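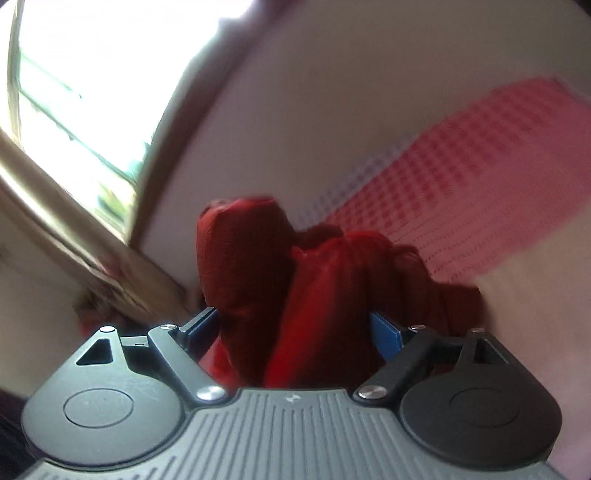

Red fabric, bunched up by the window light.

FOR IMMEDIATE RELEASE
October 17, 2019

Skilora opens its mending room in Simiyu Street, and you're all invited!

Hi everyone, Neema Khaemba here. I've been fixing other people's clothes for 34 years, mostly at my own kitchen table, and I'm so happy to tell you that Skilora finally has a room where we can all do it together (with decent chairs, too).

The room is open to anyone with a torn pocket, a dropped hem or a zipper that has given up. Bring your own clothes and we'll show you how to fix them – we won't do it for you, but we'll sit right next to you while you try. Thread, needles and pins are free. Sessions last 2 hours and there's space for 35 people, so please sign up at the front desk first.

My friend Rianne Mulder is teaching the darning class, and she's much more patient than I am. "I'd love to see socks," she told me. "Everybody brings jeans, and I never get socks."

We also have a swap shelf with 200 spare buttons, a gift from the Tirkadard fabric store. Take what you need and leave a few if you can.

Beginners are very welcome, and so are kids who come with a grown-up. Sewing machine classes start in April.

Press contact: Neema Khaemba, Skilora front desk. Reporters can come and sew, too!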